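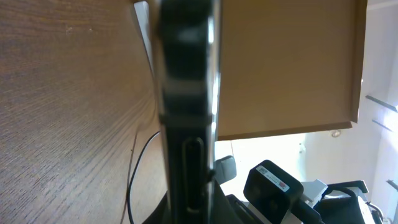 Photo: Clellen

Refinishing a wooden work surface in a shared kitchen

Posted by Bromovby Residents Office, October 2019

Our building maintains a shared kitchen for 700 tenants. The wooden work surface was last oiled before the present management took over, and the finish has become dull near the sink. We wish to know whether the surface must be sanded to bare wood before new oil is applied, and how long the kitchen should remain closed. The product on hand is a hardening oil. We do not know what was used previously.

Vallstead Property Services

Full sanding is seldom required if the old finish was also oil. Place a few drops of water on the dull area. If they soak in within several minutes, a light sanding along the grain with fine paper is sufficient. If they remain on top, the surface may carry varnish – in that case the new oil will not penetrate, and the old coating must come off first.

Apply the oil thinly and wipe off all excess. Allow 6 hours between coats, unless the label states otherwise, and keep the kitchen closed until the maker's full curing time has passed. Oily rags should be laid flat outdoors to dry or stored in water in a sealed metal container, as they can catch fire on their own.

Fröhlich

We used 4 coats on ours. Two would have been enough. Please also check the sealant behind the sink.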